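4. Setting up your Lomano beard trimmer

I've had mine since December and I still use it most mornings, so these are the steps I wish I'd had in the box!

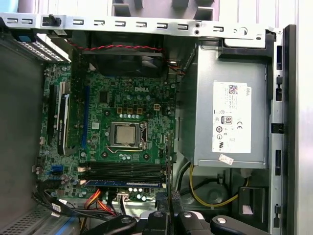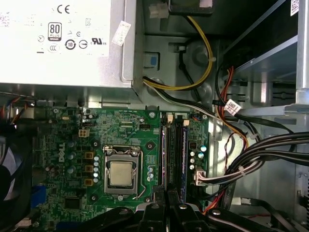

Step 1. Plug the Lomano in and leave it until the light goes solid green (mine took all evening the first time).

Step 2. Snap on the longest comb. You can always go shorter later, and I learned that one the hard way.

Step 3. Comb your beard down, dry, and trim against the growth from the neck up to the jaw.

Step 4. Rinse the head, shake it out and put one drop of oil on the blade.

Note: replacement heads are part number 896. The 772 looks the same but won't click in.

Caution: don't rinse it while it's plugged in, and stay off any sore or broken skin. I give mine a couple of days to calm down first.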